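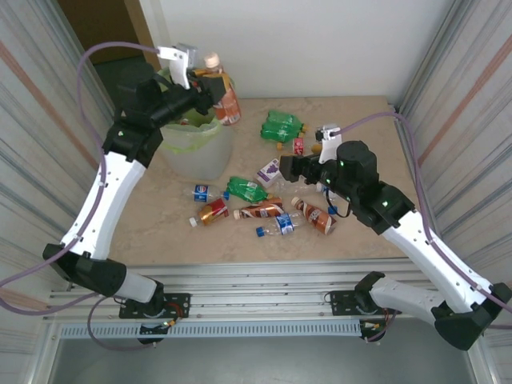

Right arm holding a small red carton over the table.

Onside Dividend Notices

Data card, March release

Summary

Onside Dividend Notices is a table of cash dividend announcements made by listed companies, compiled from the notices that issuers send to their shareholders. It covers 127 issuers. Each row is one payment, so a company that pays an interim and a final dividend in the same fiscal year has two rows for that year. Share buybacks, stock splits and rights issues are out of scope.

The table is maintained by Othmane Bensaid and Hanane Ramadan. The source notices come from the Kettani archive, and the parser is Zoler.

Files

notices.csv: the main table
issuers.csv: one row per issuer, with sector and fiscal year end
revisions.csv: every change made to a published row, with old and new values
rejected.csv: notices that were read but not loaded, with a reason code

All files are UTF-8, comma separated, with a header row. Decimal separator is a point. Empty fields mean "not stated in the notice" and should not be read as zero.

Columns in notices.csv

issuer_id: stable key, joins to issuers.csv
fiscal_year: the year the profit was earned in, as stated by the issuer
kind: interim, final or special
gross_amount: amount per share before withholding tax
currency: three-letter code
announce_date: date on the notice
ex_date: first trading date without the right to the dividend
record_date: date on which the register is read
pay_date: first date of payment
status: proposed, approved, paid or canceled
source_ref: archive reference of the notice

The net amount is not stored. Withholding rates depend on the holder and on the tax treaty, and the notices quote them in too many ways to be loaded reliably. Users who need a net figure should apply their own rate to gross_amount. 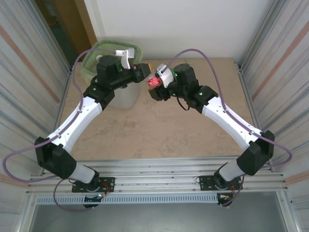 Amounts are recorded as announced and are not adjusted for later splits. To build a comparable series, apply the split factors from your own price source to all rows with an ex_date before the split. Joining unadjusted dividends to adjusted prices gives yields that are too high for the earlier years, and this is the most common error in the reports we receive.

Collection

Notices are pulled once per trading day, after the close. Zoler extracts the dates and the amount, then each row is checked by a person against the original text before it is released. A row is rejected if pay_date falls before ex_date, if the currency is missing, or if the amount differs between the two language versions of the same notice. The current release has 169 rejected notices. Most are duplicates filed again with a new cover page.

Late filings are accepted for up to 60 days after the payment date. After that they go into the next release and are marked in revisions.csv with the code LATE.

Known issues

Special dividends before the second release were sometimes coded as final. The affected rows have been corrected where the original notice could be found.

Six issuers changed their fiscal year end during the period covered. For these, fiscal_year may skip or repeat a value. Group by ex_date if this matters to your work.

The sector field in issuers.csv reflects the current classification only. There is no history.

A status of approved means the shareholders' meeting voted for the payment. It does not mean the money was sent. Rows stay at approved until a payment notice is found, and some issuers never publish one.

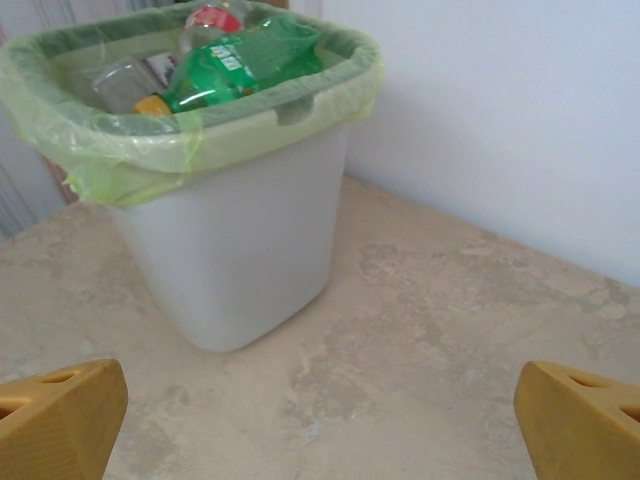 Reda Sqalli wrote on the issue tracker that the approved status should expire on its own: "If pay_date is three months old and no cancellation was filed, I treat the row as paid. Leaving it open understates cash paid by the smaller issuers, and they are the ones who skip the payment notice."

We have kept the status as filed. A derived column, assumed_paid, is planned for the next release and will follow the rule above. Until then the same result can be obtained by filtering on pay_date and status.

Uses

The table is suited to yield calculations, payout studies and ex-date calendars. It should not be used to decide entitlement to a payment. For that, refer to the issuer's notice or to your custodian.

Changes in this release

Added source_ref to all rows
Renamed amount to gross_amount
Removed two test issuers left in issuers.csv
Corrected record_date for interim rows loaded from scanned notices (reported by Moataz Chraibi)

Corrections

Open an issue with the issuer_id, the fiscal_year and the source_ref. Attach the notice if it is not in the archive. Reports without a source_ref are closed.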